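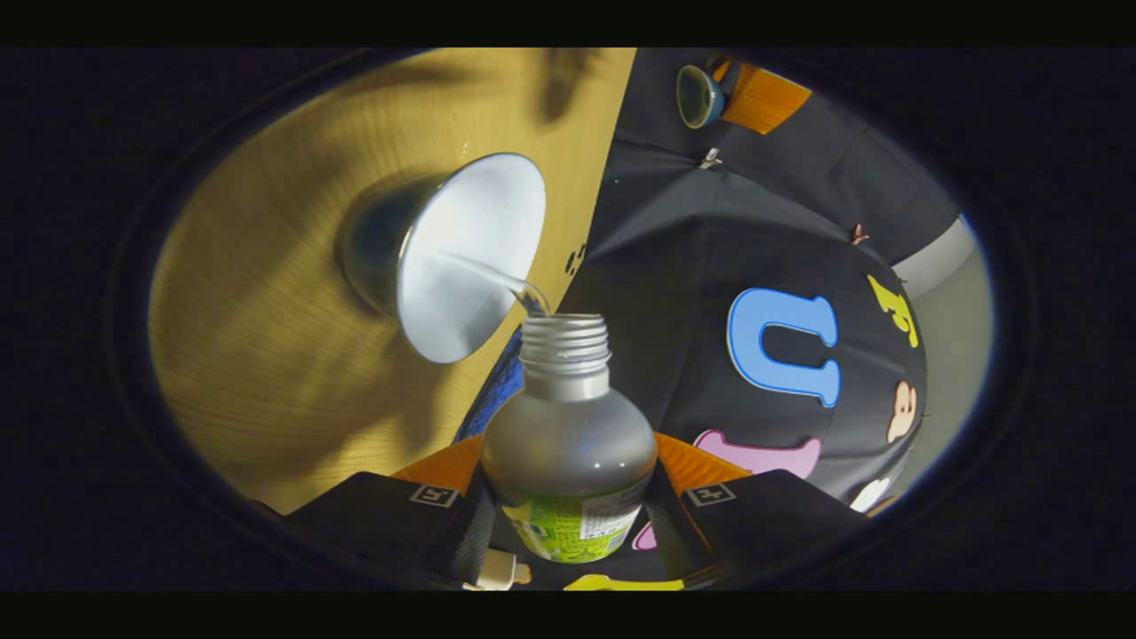
Right, week two. Last time we all had a go at moving the arm from the desk with the remote handset, and most of you came away with sore thumbs and a low opinion of me. Today you get the hand-held grippers, and I think you'll like them a lot more! Same idea (you do the job, the robot learns from what you did), but now you're holding the fingers yourself and the camera rides along with your hand.

I've written these notes so you can read them before the lab or pick them up if you miss it. Anything in bold will come up again in July when we train on your recordings.

## Why pouring?

I get asked this every year, usually by somebody with wet sleeves. Picking up a block is a fine first task, but it forgives nearly everything. You can come at it from a silly angle, squeeze too hard, wobble on the way over, and the block still ends up in your fingers. Water is much less kind. The stream bends as it falls, so the neck of the bottle has to be where the water is going to be, and that spot shifts as the flow gets stronger or weaker.

With the bottle in the gripper and the funnel tipped over above it, you've got two things that both matter, and only one of them is in the fingers. That's a lovely problem for a learner. The open neck is small, the stream is thin and clear (so it's hard for a camera to pick out), and the bottle is shiny, so the highlights on it slide about whenever you move your wrist. I've had people tell me that's unfair on the robot. Well, kitchens are shiny.

## By hand or by remote?

You've now met both, or will have by teatime, so a quick comparison.

**Remote control** gives you recordings the arm can definitely repeat, as the arm was the thing that moved. The price is that it's slow, and you lose your sense of touch. Our Okska handset has no feedback at all, and when Amarachi Aliyu tried pouring with it last term she said it was like signing her name with a broom.

**Hand-held** recordings are quick and they look natural. You feel the bottle getting heavier and you adjust without thinking. The trouble is that your arm can do things the robot's can't. If you twist your wrist right round to catch a dribble, we get a beautiful recording of something the robot's arm will never manage.

There's a third way, where you take hold of the arm itself and push it through the job. We'll do that on the Dauda arm if there's time. It's good fun, but your own hands get into all the pictures.

## Before you record

1. Look at the live view. Both square tags on the fingers need to be visible and clean. We use them to work out **how wide the fingers are open**, and a drop of water on a tag can spoil that.
2. Open and close the fingers fully, twice, slowly.
3. Check that the neck of the bottle is in view when you're holding it. If you've gripped too high, the fingers get in the way of the one thing we care about.
4. Cap off! (Yes, really. Every year.)

## While you record

Get under the spout first and settle, then let the water come to you. Beginners nearly always chase the stream, and the learner picks up the chasing along with everything else. If you miss a bit, carry on and bring the neck back under it at a speed you'd be happy to see from a machine. I'd much sooner have a recovery like that than another spotless pour, so please don't delete them. **Recoveries are data.** The learner will drift off course sooner or later, and it needs to have seen somebody come back.

Don't tidy the background between goes, either. Leave the wooden table and the felt shapes on their dark cloth in view, move a few things now and then, change where you stand. If every recording has the same yellow shape in the same corner, the learner may well decide that the yellow shape is how you pour water.

Stop recording when the stream stops, and hold still for a breath before you put the bottle down. Last year's group whipped it away at once and we spent an afternoon trimming ends.

## How many do we need?

More than you'd hope. Last year's class made 163 usable pours, and the model trained on them could follow a steady stream but went to pieces if the funnel moved. I'd love 1,000 from this group. With 21 of you that's about 48 each, and a pour is short, so it's less grim than it sounds. Swap partners halfway, please, as we want different heights and both left- and right-handers.

## For next time

- Upload your recordings to the Beva folder, bad ones included, and put "spill" in the name if there was one.
- Watch two of somebody else's. Write me half a page on what their hand did that you wouldn't have done.
- Read the Ornero handout as far as the part on delay. Skip the maths at the back for now, we'll do it together on the board.

Bring a towel.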